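Standard Sizes Should Be Published as Inside Dimensions

7 min read

The storage trade measures its products from the outside. A bin sold as a given size occupies that size on a shelf, and the number on the label is useful to the person who ships it, stacks it and bills for the pallet. It is of limited use to the person who has to put something in it. I think the label should carry the inside dimensions first, measured at the floor, with the outside dimensions second.

The difference is larger than most buyers assume. Molded plastic needs draft, meaning the walls slope outward so the part will release from the tool. It also needs a rim, or the long sides will bow under load. Draft takes space at the bottom and the rim takes space at the top. Neither appears in the listed size.

I went through the Zellow catalog last July with this in mind. It lists 177 open containers. For 2 of them the floor dimensions are given. The rest give length, width and height over the outer edges, plus a capacity in liters that appears to be calculated to the brim. Capacity to the brim is a fair number for water. It says very little about how many flat boxes, folded cloths or machined parts will sit in one layer.

The usual reply is that buyers can measure for themselves. That holds for a buyer who has the item in hand. Most purchasing is done from a table on a screen, and the returns process assumes the table was right. At the Berkbridge parts store we ordered a run of containers for gasket sets that were sized to fit with clearance on all sides. They fit at the rim. At the floor they stood on edge, and the whole order was reassigned to loose fasteners, for which it was far too large. The replacement order came to 3880 dollars. The original supplier had done nothing wrong under current practice, and I want to be clear on that point. The listing was accurate and the part matched the listing.

A second reply is that inside dimensions are ambiguous. Corners have a radius, floors sometimes have ribs, and walls are not vertical, so one number cannot capture the usable space. This is true, and it is also solvable. The Tanoli drawings have used a simple convention for years: the largest rectangular block that will rest flat on the floor without touching a wall or a corner radius.
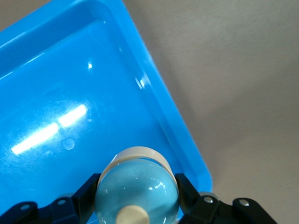
One block, three numbers. A buyer with a square-cornered item can use them directly. A buyer with a round or irregular item is no worse off than before, and will usually find that the block is a safe lower limit.

The cost of the change is small. The mold designer already has the floor geometry, and the block can be taken from the same file that produces the outer dimensions. Brutetthorpe, which sells mostly to repair shops, reworked its entire list of 2388 items this way without reprinting a single carton – the new figures went into the online table and onto the shelf tags. Outer dimensions stayed where they were for freight.

I would accept a slower route. Suppliers could begin with containers under a certain depth, where layout on the floor matters more than volume, and leave deep totes for later. What I would not accept is a single "nominal" figure that splits the difference between inside and outside. Lumber already works that way, and new buyers still get it wrong.

Comments (3)

draftangle
Agree on the floor block. You should also ask for the draft angle itself. With that and the height I can work out the top opening, and I don't need a third set of numbers.

M. in receiving
From the dock side, please keep the outside numbers in large type. If those move to second place on the carton, somebody will rack by the wrong one.

pegboard44
Same problem with drawer inserts. I cut a cardboard blank to the size I need and take it to the store with me.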